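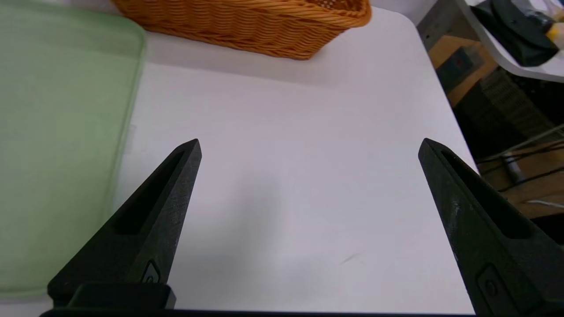
My first pressing gave much less juice than I hoped, and the cake was still wet in the middle, so is the basket too big for one family? So begins a customer comment under our old page for this press. We answered it there in a few words, but the question comes back every October, and we have now written this page again with more details.

Rirnness 20 Fruit Press
Basket press with hand screw, for apples, pears, grapes and berries
Made in our workshop in Mukside

The basket is not too big. In most cases the fruit was cut in pieces and not crushed. A press does not break an apple. It only pushes the juice out of fruit which is already broken, and if the pieces are as large as a walnut, the juice stays inside them whatever force you put on the handle. Please crush the fruit first until it looks like coarse wet oatmeal. After this you will see juice running before you have turned the screw at all.

The second cause is speed. Turn the handle until you feel resistance, then stop and wait until the flow becomes thin. Then make another half turn. A full basket of apples should take the better part of an hour. It is a slow work and very good for talking with neighbors.

What the press is

The Rirnness 20 has a basket of 20 liters, built from beech staves which are held by two steel hoops. The basket opens in two halves with a pin, so the cake can be taken out without turning the press over. The screw stands in the center and is fixed to the base plate from below with a large nut. The base plate is steel with an enamel coat and has a raised edge and one spout. Under it are three legs with holes, and we advise to fix them on a heavy board or on a pallet. A press that is not fixed will want to walk around together with you when you turn the handle.

The juice touches beech, enamel and the press bag. It also touches the lower part of the screw, and for this reason the screw has a sleeve of stainless steel. On our earlier model there was no sleeve, and some owners have noticed a gray color in the juice of sour apples. The sleeve can be bought separately for the earlier model and it fits without drilling.

Data

Basket volume: 20 liters
Handle: steel bar, removable, with wooden grip
Weight without pressing blocks: 17 kg
Pressing blocks: beech, 2 half plates and a set of cross blocks
Spout: fits over a common kitchen bucket when the press stands on a low bench
Press bag: 2 pieces, polyester net, included
Finish of wood: none, see below

The crusher is not included. Any crusher with a hopper will do. For soft grapes you can crush by hand, or by foot if the family agrees.

About the wood

We deliver the basket without oil and without varnish. Customers ask us sometimes if this is a mistake. Varnish comes off under pressure and goes in the juice, and oil can become rancid in the summer when the press is standing in a shed. Before the first use of the season, put the basket for a night in clean cold water. The staves swell and the hoops become tight. If a hoop is loose on a dry basket, please do not hit it down with a hammer and do not add a screw. Give it water first.

After pressing, wash everything with warm water and a stiff brush on the same day. Soap is not necessary, and the smell of it stays in the beech for a long time. Dry the staves in the shade with moving air. Direct sun makes them crack at the ends.

Small dark spots on the wood are from the tannin of the fruit where it meets steel. They are no reason to replace the basket. Mold is another matter. If there is mold, brush it off, scald the staves with boiling water and dry them well, and if it has gone deep in the wood, order new staves. They are sold one by one.

The screw

Put a little food grade grease on the thread under the handle head at the start of the season, and again when you hear it complain. Do not grease the lower part. The thread was made for force from two hands. We have seen handles which were made longer with a pipe, and then the base plate bends. This damage is easy to recognize and it is not covered by the guarantee.

How much juice

This depends on the fruit more than on us. Fresh, firm apples give well. Apples that were stored until they are mealy give a thick pulp that closes the net, and there it helps to mix in some firm ones. The Chauvin orchard outside Mukside let us press there last season, and over the whole harvest we put 200 kg of their mixed windfall through one press without changing any part. The late pears were the most difficult. For those we filled the bag only to half and folded it twice.

You can loosen the cake with your hands and press it a second time. The second juice is paler and less sweet. We use it for vinegar.

Parts and service

All parts can be ordered alone: staves, hoops, pin, blocks, bags, handle, grip, sleeve, base plate, feet. Write us the number which is stamped on the edge of the base plate next to the spout, because the older plates have a different hole for the screw.

Repairs can be brought to the workshop in Mukside on Monday in the morning, or left at our pick-up point in Drirkville. Please bring the press clean. In the pressing season we try to return it quickly, but if you know already in spring that something is broken, spring is the better time.

The press is sent in one carton, with the legs and the handle not mounted. You need an adjustable wrench for the large nut. The paper instruction is in the carton, under the bags.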